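Zaltville decal index, README

A plain list of 398 decal sheets for 1/72 aircraft kits, one row per sheet: maker, subject, scale, sheet condition, notes. Ravindra Nautiyal typed most of it up from his own drawers in January.

Treat the condition column with suspicion. Sellers call everything "good", and 135 rows are copied straight from sale listings. I doubt half of those sheets would survive a dip in water.
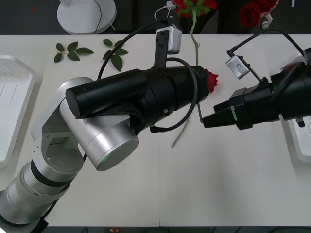 Color notes are worse. Six rows claim an "exact match" to a paint number, and I have yet to see what they were matched against. Test on scrap first.

Missing values are left blank. Please don't fill them with guesses. Corrections go to Sarita Bhatt, with a scan of the sheet.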